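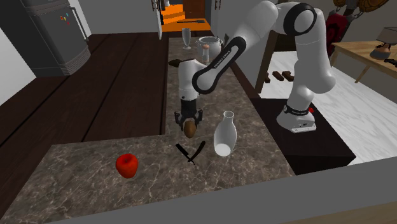 What is changing in the returns hall?

Robot arms are taking over part of the unpacking and sorting at the Colach returns hall, starting in April. They pick single items out of mixed crates and set them down for checking. People still do the checking, the cleaning, the repairs and the repacking.

Which jobs will the arms do first?

Kitchen props and small household goods. Anyone who has worked the film and showroom returns knows what those crates are like: a carafe on top of a stack of saucers on top of fake fruit, and no two the same. The arms start with rigid things that fit between two fingers. Soft goods, cables and anything over the lift limit stay with us for now.

How many are we getting?

There are 11 in total. Eight go on the sorting benches, two go to fragile goods, and one stays in the training room where anybody can have a go at it. Please do! It's a lot of fun to watch it work out how to get hold of something you handed it five minutes ago.

Am I going to lose my job?

No jobs in the hall are being cut under the Drurnow plan, and the plan covers everyone on a permanent or seasonal contract. What you do in a day will change, though, and for some of us it will change quite a bit. The bench sorters will spend more of the shift on inspection and repair. If you'd like to move the other way, toward running and teaching the arms, there's a course for that (see further down).

Will my pay or my hours change?

Base pay stays where it is. Early shift still starts at 6:30 a.m. Anyone who finishes the operator course moves up one pay step from the first of the following month.

Why do the arms practice on a computer first?

We break a lot less glass that way. The team at Pareck builds virtual kitchens and living rooms and fills them with the sort of things we handle, and an arm can try the same pick over and over, with the objects moved a little each time. It did 4000 practice picks before anything real was put near it. You're welcome to sit in on a session, and the Pareck folks love it when somebody from the benches says "we'd never grab it from there."

Can I suggest an object for practice?

Yes, and it's the best thing you can do for this project. We have 872 object types on the list so far and most came from bench staff. Write down the shelf code, what makes it awkward, and how you pick it up yourself. Round and slippery things are very welcome. So are things with a thin stem, a loose lid or an edge that has to be kept away from everything else.

What about sharp items?

Knives, razors and anything with a blade go in the yellow-lidded bins, same as today. Blades may turn up in practice on screen, but on the floor no arm picks one until the safety group has signed it off, and you should never hand one to an arm yourself.

Is it safe to work next to an arm?

Each bench has a marked line and a stop button on your side of it. Press the button whenever you feel unsure. You don't need to ask first and you won't be asked to justify it afterward. The arms move slowly when the gate is open and stop when someone leans over the line. Long hair tied back, no lanyards, and sleeves buttoned or rolled.

What happens when an arm gets it wrong?

It puts the item down if it can, turns its light amber and waits. You take the item, sort it by hand and tap the reason on the screen. During the trial at our Kneževič site the arms sorted 1119 items in one week, and the taps from that week led to a new way of holding stemware that works far better than the old one. Your taps matter a great deal, so please pick the real reason and not just "other"!

Will there be targets tied to the arms' speed?

There won't. Bench targets stay as they are through the summer and then get reviewed with the staff reps. An arm's pick rate can't be used in anyone's performance talk.

How do I get on the operator course?

Put your name on the sheet outside the training room or tell your shift lead. The course takes six afternoons on paid time, and you don't need to know any programming. Being good with your hands and patient with a stubborn crate counts for much more.

Where do I send a question that isn't answered yet?

Drop it in the box by the time clock or post it on the Drurnow board. New answers go up on this page every other week.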